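Whose Announcement Is It?

Families and event hosts are writing their own rules for sharing news online, and the rules are becoming more detailed.

When Rasha Sayegh became engaged last May, she made eleven telephone calls before she posted anything. Her grandmother was first on the list. By the time she reached the seventh name, a cousin had already congratulated her on a public page, and three relatives who had not yet been called learned the news from their screens.

"No harm was meant," Sayegh says. "She was happy for me. But my aunt still brings it up, and I understand why."

Disputes of this kind have become a regular part of the work of Imogen Goodall, who advises families and event venues on correspondence and hospitality from her office in Flimavham. Her practice once dealt mainly with invitations, seating and letters of thanks. Today, she reports, most of the questions she receives concern what guests and relatives may share, and when.

Goodall's first principle is that news belongs to the person it concerns. An engagement, a pregnancy, a diagnosis or a death should be made public by those closest to it, and others should wait until that has been done. A private message of congratulations is welcome at any hour. A public one should follow the family's own announcement, even when the delay runs to several days.

Hosts carry a duty as well. A couple who would prefer that guests not post from the ceremony should say so in writing, ahead of time, and in plain terms. Goodall recommends a single line on the invitation or the event page, repeated by the officiant shortly before the service begins. Signs at the door are often missed by guests who arrive late.

Nastora, a reception hall that seats 30 at its smallest events, now includes a sharing preference on its booking form. Hosts may permit posting freely, permit it after the event has ended, or ask that it be avoided altogether. The staff do not enforce the choice, but they will mention it to guests on request. 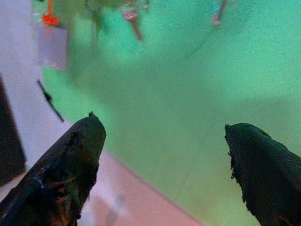
When a Post Must Come Down

Requests for removal call for particular care. Goodall advises that they be made privately, by telephone or direct message, and that they be brief. The person asking is not obliged to give a reason, and the person asked should comply without debate. A comment left under the post itself tends to draw in other readers and embarrass both parties.

The size of the audience does not alter the courtesy owed. A guest with 4,000 followers and a guest with a dozen are bound by the same request, although the first may wish to act more quickly.

Sayegh was married in the fall. Her invitations asked guests to hold their photographs until the following morning, and she telephoned her aunt the evening before to read her the wording.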